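Working group on shared-counter rules, Dondthorpe – minutes from our March meeting, typed up by me, Jessie Drummond 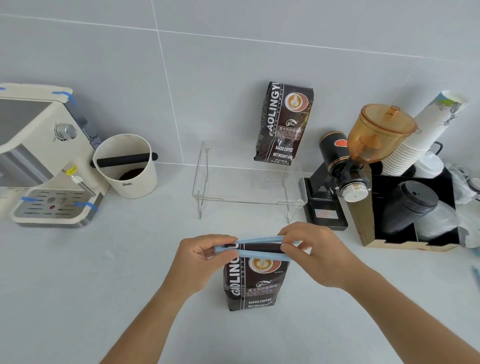
How close can a person's hands be to the arm while it's moving?
At Dondthorpe we've gone with a full stop. If a hand crosses the counter line, the arm holds where it is and stays held until someone presses resume.

We started at 4 and I took notes, so blame me for the gaps. The Gillies people joined by phone and could hear most of it.

First up was the handover rule, which we've been chewing on forever. The old draft said the arm should "slow down appropriately" near people, and everyone agreed that you can't test "appropriately." I read out the new wording (it's the answer at the top) and we argued over the resume button for a good long while. Gillies wanted it to restart by itself once the counter is clear. I really don't like that! Somebody leans back to grab a lid, the arm figures they've left, and off it goes. We kept the button. Gillies asked for their objection to go in the minutes, so here it is.

Next, bags and clips. The Noder draft has 40 checks in it and 39 of them got through without a fuss. The leftover one is check 12, closing an opened bag of beans. As written, it passes if the clip is "on the bag." I said a clip hanging off one corner is on the bag too, and that got a laugh, but it's a real hole. New wording: top folded over, clip across the fold, both ends held while it slides on. It applies to people as well as the arm, because we want one way of doing it at the counter and we compare the two. Passed, with Gillies in favor this time.

Then the steam wand. Short discussion. The arm doesn't touch it, and doesn't reach past it, until we have a written rule for hot parts. Fatton offered to send over the one they use in their own kitchen, and I said yes please before they could change their minds.

We also talked about tape. Fatton would like one color for "leave this alone" and another for "okay to move," and I'm all for it, but we couldn't agree on the colors and I cut it off after 12 minutes. It's going on the next agenda.

Last thing was the log. Every stop gets written down, even the silly ones where a sleeve set it off. Time, who was at the counter, what the arm was holding. Please don't save them up and do them from memory at the end of the shift – I've done it myself and the times were junk.

To do:
Me – clean copy of check 12, out to everybody.
Gillies – a page on automatic restart, if they still want it looked at again.
Fatton – hot parts rule, plus tape colors.

We wrapped up with the log sheet still missing a column for the arm's speed setting. I'll add it before I send the new sheets around.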